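Where Do All the Spoons Go?
Stock loss in a student refectory: final report

Background

At the start of term the refectory at Tostside owned 1,100 teaspoons. We know this because there was an invoice. By the time our group was looking for a project there were not enough left to get through a Saturday open day, and people were stirring their tea with forks. Our supervisor suggested this might be beneath us. We took the opposite view and submitted the form before lunch.

Method

We marked 90 new teaspoons with a dot of nail varnish on the handle and put them in the trays by the till. Every evening after closing we counted how many were still in the building. The first brand of varnish came off in the dishwasher on the second night, so the first two days of data are not in this report, though they were very exciting at the time. The second brand, Fledurari, cost more than the spoons and stayed put.

We also put up a polite notice asking for spoons to be returned. The notice went missing in week 2 and was not replaced.

Results

After 4 weeks we had 10 marked spoons left. Losses were heaviest on weekdays between eleven and noon, when people buy a coffee and carry it to a lecture. Very few went at lunchtime, when people sit down. Forks hardly moved at all, which suggests that theft is not the right word. A person leaving with a hot drink has a spoon in it and no free hand, and the spoon goes along for the ride.

A search of the common rooms, with permission, turned up marked spoons in plant pots, a pencil mug and the back of a piano. The largest single find was in the staff kitchen. We have been asked not to say which one.
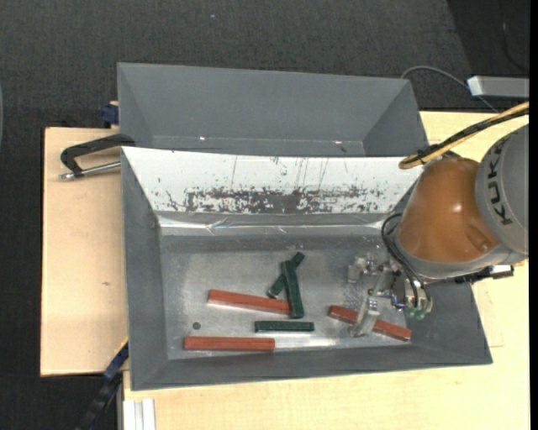
Samir thought we had the whole thing the wrong way round and should have been counting bins, as a spoon dropped in with a paper cup is gone for good and no amount of searching common rooms will find it. We had looked in the bins twice, both times on a Friday, and accept that this was thin.

Recommendations

Wooden stirrers at the till would be the obvious answer, but the refectory tried them before and they were used to prop open windows. We suggest moving the spoon trays to the far side of the seating area, so that anyone who wants one has to walk past a chair. The catering supplier, Astum, has quoted for another box of teaspoons in the meantime.

Limits of the study

One term, one refectory, one kind of spoon. Two of our own marked spoons were later found in a group member's coat – these have been recorded as losses.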